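The Returns Bench

When the arm was installed at Trirndale, we were told it would take the boring part of the job. Ghizlane Bensaid, who had worked the returns bench for 6 years and considered it all boring, asked which part they meant.

"The picking up," said the man from Savetti.

So the arm picked up, and Ghizlane sat beside it on a stool and decided things. Customers sent back game controllers, mostly, and the arm would lift one off the white table, turn it over, and set it in a tray marked Resell, Repair or Other. If it wasn't sure, it stopped and chimed. The chime was meant to be soothing. By June she was hearing it in the shower.

Her old title had been returns clerk. Her new one was exception partner, and it came with a lanyard.

"Are you an exception or a partner?" asked Karthikeyan Devadiga, who drove the forklift and was waiting to find out what they would call him.

"It depends who chimes first."

The arm had a quota of 118 controllers a shift. Ghizlane had no quota, and this worried her more than any quota had. She started bringing a crossword. Then she stopped, in case somebody upstairs concluded that a crossword could be automated too.

What the arm could not get past was stickers. A controller with a sticker on it was, according to the manual, "personalized stock," and personalized stock was an exception. It would go in for the thing, stop with its fingers apart and call for her.

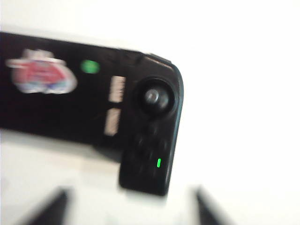
"Other," she'd say, and press the button.

She could have taught it. There was a screen for that, and it wanted five examples and her initials. Karthikeyan pointed this out one lunchtime, with his mouth full.

"I know about the screen," said Ghizlane.

"You'd never hear that chime again."

"I know that too."

He chewed for a while. The next morning there was a packet of stickers on her stool, 1000 of them, dinosaurs and fruit. She put it in her drawer, under the lanyard, and went to see what the arm wanted.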